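Marovden – Serviço de apoio à organização doméstica
Relatório de progresso dirigido à entidade financiadora
Responsável: Rozália Matoušek
15 de janeiro de 2024

1. Âmbito

O presente relatório cobre a segunda fase do serviço, dedicada à triagem e dobragem de roupa em quartos de dormir. A fase de cozinhas foi encerrada em junho e consta de relatório próprio. O valor executado nesta fase é de 3150 euros, repartido entre deslocações e material de arrumação.

2. Trabalho realizado

Foram tratadas 212 peças, entre vestuário, têxteis de cama e panos de uso diverso. O procedimento manteve-se: retirada das peças do roupeiro, colocação sobre a cama, separação por tipo, dobragem e reposição. A cama serve de superfície de trabalho em todos os quartos, por ausência de mesa com área suficiente. As T-shirts são estendidas antes da dobragem. As peças de grande formato ficam de lado até ao fim da sessão.

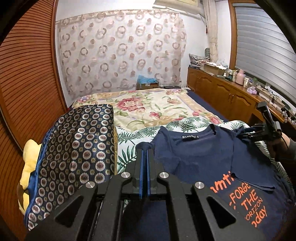

Fig. 1 – T-shirt azul-marinho estendida sobre a cama; à esquerda, têxtil com medalhões e debrum azul-real. Colcha com peónias na metade mais afastada.

A classificação dos têxteis estampados de grande formato continua por uniformizar. Poonam Ahuja propôs uma categoria única para colchas, mantas e panos decorativos; Sutrisno Pillai prefere manter as colchas em separado, por ocuparem a prateleira superior. A ficha de registo será revista depois de ambas as versões serem aplicadas no mesmo quarto.

Os peluches e outros objetos não têxteis não entram na contagem. São repostos no quarto no final da sessão, em local indicado pelo morador.

3. Desvios

Dois quartos transitaram para a fase seguinte por falta de espaço útil no roupeiro. A entrega dos separadores de prateleira encomendados à Clarko está em atraso, sem nova data confirmada.

4. Próximos passos

Conclusão dos quartos pendentes, revisão da ficha de registo e envio do mapa de despesas a Margareta Bratu. A verba remanescente destina-se a caixas para roupa fora de estação, mediante aprovação prévia.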